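PERODTHORPE, 2020-03-28: Ketill Hjaltested does not believe in demo videos, and he says so before he sits down.

"You get one good run and the music comes up," he said. "I want to see the other 22."

Hjaltested tests grippers for Lykkegaard, which is choosing between two sets of two-finger jaws, one from Kanadora and one from Skornora. Both makers promise they can handle cloth and metal utensils on the same fingers. He doubts it.
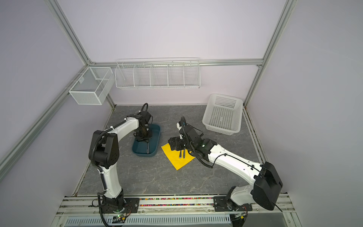
The two-arm cell, with one gripper over the tray and the other over the yellow cloth.

The Skornora jaws cost 213 dollars a pair more. Asked what the money buys, he shrugged. "A nicer box. Maybe a softer pad. Ask me after 2000 cycles."

Cloth is where he expects the trouble. A thin fold slides, he said, and the controller reports a closed grip either way. 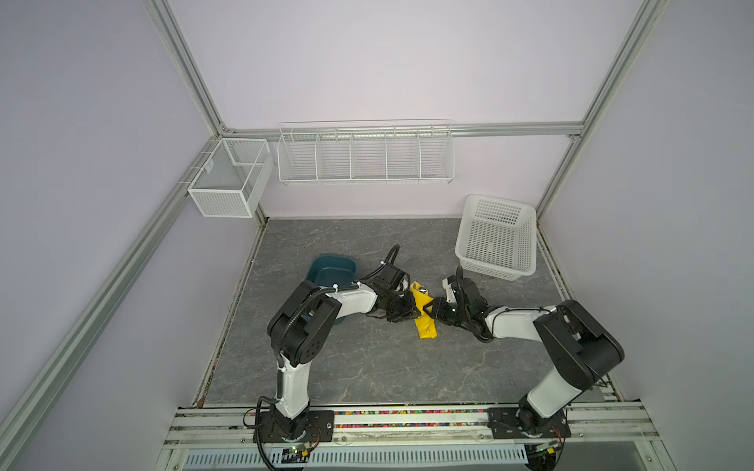 Both grippers at work on the yellow item in the middle of the cell.

His colleague Þröstur Thoroddsen is kinder. He thinks the second arm covers for a lot of weak grasps, and that a buyer won't care which hand did the job. "I care," Hjaltested said. "I'm paying for two."
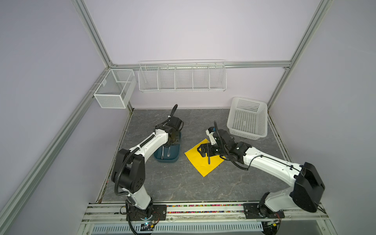

They also disagree about forks. Thoroddsen would accept a slow pick if it holds. Hjaltested wants it done in 4 seconds, and he wants the maker's own sales staff to stand there with the stopwatch. Neither company had agreed to that when we spoke.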